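5 min read

Keeping a Simulated Two-Arm Cell Within the Rules

When we first wrote our house rules for simulated runs at Jarwood, we figured safety habits could wait for the real hardware. I've come around completely on that (and then some!). If you let arms wander in the simulator, they'll wander later too, so please set these things up before you press run.

Start with the gripper state. Our Civus checklist asks for both grippers to be logged at the first step, and for every surface the arms can reach to be listed by name, even the ones your task never touches.
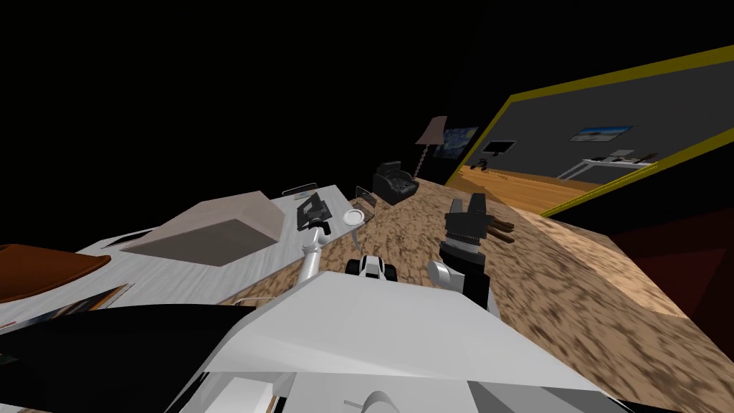
Two work surfaces, so two entries on the list: the gray table and the speckled counter.

Next, set your keep-out zones. We give each fixed object its own zone, and yes, it's tedious, but one big zone over the whole table always ends up switched off by somebody in a hurry. Write the zone file, save it with the scene, and give it the run number (ours looks like 2829-244).

Then do the slow pass. Run the first 1000 steps at reduced speed, with the wrist view open next to the main one, and keep an eye on the fingers whenever they come near anything tall or flat.
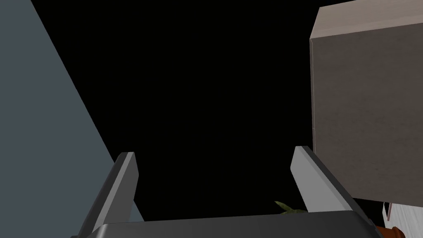
If a finger enters a zone, stop the run, fix the path and start the slow pass over from step one. We ask for 5 clean passes before full speed, and the Ganari scenes go through the same routine as the Verstraete ones. Save the logs every Wednesday, please, even the ugly ones.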